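Fosance Paper Hot Cups, 12-Ounce, Sleeve of 50: Review After a Month at the Coffee Table

Posted 17 Feb 2026

I run the drinks table at a weekly evening class, and for a long time I bought whatever cups were on the low shelf at the warehouse store. They leaked at the seam if you left coffee in them past the first break. In January I ordered four sleeves of the Fosance 12-ounce cups, plus one sleeve of the Caron cups to compare, and I have now used enough of both to say something useful.

The Fosance cup is a single-wall paper cup with a thin lining on the inside. It comes in plain tan or pale green. I got both. The color makes no difference to how the cup works, but having two colors on the table turned out to be handy. Tan is coffee, green is tea, and people picked that up in one evening without a sign.

Stiffness

This is where cheap cups usually fail, and the Fosance does well. Filled to a finger below the rim, it holds its shape when you pick it up by the middle. The Caron bends in enough that you learn to hold it near the top. Neither one collapsed on anybody, but I watched a few people switch to two hands with the Caron.

The rolled rim on the Fosance is tight and even most of the way around. Where the roll crosses the side seam there is a small bump, and if you drink from that spot without a lid you may get a dribble down the outside. I now turn the cup so the seam is away from me and don't think about it.

Leaks

I filled one of each cup with coffee straight from the urn, set them on a folded paper towel, and left them for 24 hours. The Fosance left the towel dry. The base felt a little soft when I pressed it with a thumb, but nothing came through. The Caron had a brown ring under it by the next morning. That is a much longer wait than any real cup of coffee gets, so I would not call the Caron a bad cup on that alone. It is fine for an hour.

I did the same thing with ice water for 18 hours. Both sweated on the outside and both left a wet spot on the towel, so that test told me very little.
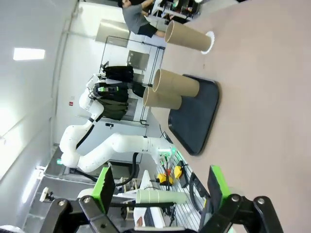 Heat is the weak point. With coffee fresh from the urn, a single-wall cup is too hot to hold comfortably for the first few minutes, and the Fosance is no exception. You will want a sleeve or a second cup. I tried doubling them up, and two Fosance cups nest well but grip each other hard enough that you can't easily pull them apart afterward. If you plan to double up every drink, the price stops making sense and you should look at a double-wall cup.

The company sells a cardboard sleeve separately. I bought a pack. It fits snugly and stays on when you set the cup down, but it adds to the cost per drink and it is one more thing to restock. Most of my group takes milk and waits a bit, so about half of the sleeves are still in the box.

Lids

Fosance says its flat lid fits this cup, and it does. It goes on with a firm press and you can feel it seat on the far side. I tipped a lidded cup on its side over the sink and got a slow drip from the sip hole and nothing from the edge. The Caron lid also fits the Fosance cup, which is good to know if you already have a drawer full of them. The reverse did not work for me. The Fosance lid sits on the Caron cup but pops off if you squeeze at all.

Packaging and storage

Each sleeve is wrapped in clear plastic with a perforation at one end. The perforation is poor. On two of my four sleeves it tore all the way down the side and the cups had to go into a zip bag to stay clean. A clip or a rubber band would fix this, but I would rather have a plastic wrap that opens where it says it opens.

Cups at the bottom of the sleeve were sometimes stuck together. Twisting while you pull gets them loose. I threw out one cup that had a crushed rim. The rest were usable.

Price

I paid 11 dollars a sleeve from Sullico, with free shipping because I ordered four. The Caron was cheaper by enough to notice. If you go through a lot of cups, Sullico also lists a case of 2,000, and the per-cup price drops below what I pay for Caron. I don't have anywhere to put a case that size, and paper cups kept in a damp closet pick up a smell -- I have made that mistake before with another brand.

One complaint about the ordering page: the 8-ounce and the 12-ounce use the same picture, and the size is in small gray type under the color menu. Check it before you pay. The lids are sold by cup size too, so a mistake there carries over.

Who should buy it

If you pour coffee for a group and people sit with their drinks for a while, this is a good cup. If you mostly serve cold drinks, buy the Caron and save the money. For very hot drinks to go, I would try the double-wall cup from Rillonden, which I have used at another site and liked, though it costs a good deal more and takes up more room on a shelf.

I have reordered the tan ones. The green were out of stock, so for the next few weeks tea and coffee will be in the same color, and I have put a marker next to the urn.

Four out of five. I took one off for the heat and the wrapper.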